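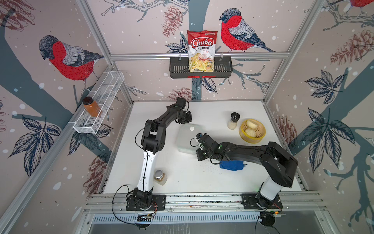
Partington is getting its first community baking and preserving weekend this November, and everyone who likes to eat is invited! The Sastuvow Kitchen, the small teaching kitchen behind the Widen bakery, will open its doors at 10 a.m. for two full days of jam making, pie crust lessons and free tastings. There will be plenty for people who would rather snack than stir, too. A bag of cassava chips standing in a hanging basket is a fine sight on any afternoon, and cassava gets a table all to itself at the event, with fresh root fried in small batches next to bowls of warm pepper relish.

"I grew up with cassava at every family meal, and I still get excited when I smell it frying," said Rakiya Iyamu, who runs the Sastuvow Kitchen. "We've been testing relishes since spring, and the peach and hot pepper one is so good that I've been putting it on eggs, on toast, on pretty much everything."

The kitchen has put up 914 jars for the weekend, among them spiced pear butter, green tomato chutney, plum jam with ginger and that peach relish. Tasting spoons are free. Jars can be bought on both days, and all of the money goes to the kitchen's after-school cooking classes. Last year's jar sale raised $2,690, enough to pay for a new oven and a whole stack of good heavy pots.

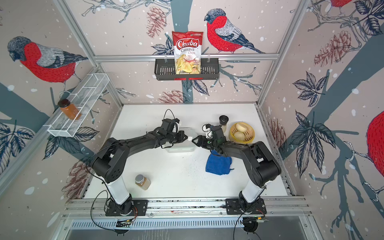
Classes and sign-up

Hands-on classes are kept to 20 people each, so that every cook gets a burner and a spot at the counter. Beginners are very welcome (bring an apron and an empty jar!). The choices are:

Pie crust by hand, with butter or lard
Small-batch pear butter
Fried cassava with two dips
Quick pickles for kids and their grown-ups

Ibrahim Ogbonna, head baker at Widen, teaches the crust class and will bring the sweet potato hand pies his regulars line up for. "People are scared of crust, and I love watching that go away," he said. "Flour, cold butter, a bit of water, and then lunch. Come hungry."

Sign-up sheets are at the Widen counter and at the Partington library. The tasting tables need no sign-up at all. Almost 500 neighbors came by for last year's one-day sale, and this time there will be twice as many tables.

Flour and sugar for the classes are being donated by Tindeck, the grocery wholesaler on Mill Road.

Press contact: Rakiya Iyamu, Sastuvow Kitchen, Partington. Reporters and food writers are welcome at the tasting tables on either day and should ask for Rakiya at the kitchen door.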